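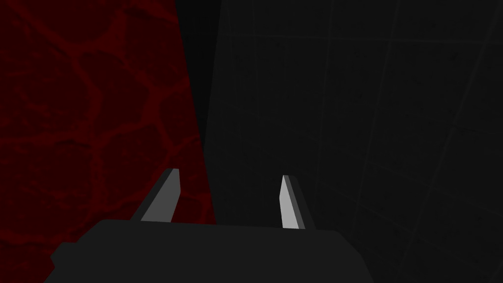

4.3 Checking the wrist view in the simulator

Do this check after installing the Avow gripper package and before loading any task file. It applies to the Kaneko two-finger gripper model supplied with Wadbridge Simulator 2. Revised March 25, 2022.

Before you start

The Avow package must be listed as Active in the Package Manager. Close any other program that is using the graphics card.

1. Start Wadbridge and select File > New Session.

2. In the Room list, select Fliketti. This room has a red cracked wall texture and a dark gray tiled one. The difference in pattern makes a wrong camera angle easier to spot.

3. Select Robot > Add Gripper > Kaneko Two-Finger. Leave Mount Offset at its default value.

4. Set View to Wrist. The gripper body shows along the bottom of the view with both fingers pointing up from it.

5. Select Gripper > Open. Set Travel to 66 and press Apply. Wait for the status line to read Idle.

6. Compare the view with the figure at the start of this section. Check that:
- both fingers are visible up to their tips
- there is a clear gap between the fingers, with no object in it
- the inner faces of the fingers are lighter than the outer faces

The walls behind the gripper depend on the arm pose and do not have to match the figure.

7. If a finger is missing or the gripper body fills the view, go to Camera > Wrist and press Reset Pose. Repeat steps 4 to 6.

8. Select Session > Save as Baseline.

NOTE: The Fliketti room is dim by design. Do not raise Scene Light to make the tile lines on the gray wall stand out. Baselines saved with a changed light level are rejected by the task loader.

NOTE: If the wall textures are missing and the walls show as flat color, set Texture Cache to at least 200 MB and restart the session.

CAUTION: Travel values set in the simulator are kept in the session file. If the same file is later used to drive a physical gripper, the fingers will move to the stored value as soon as the drive is enabled. Clear the value with Gripper > Clear Travel before exporting, and keep hands away from the fingers when enabling the drive.

Continue with section 4.4, Loading a task file.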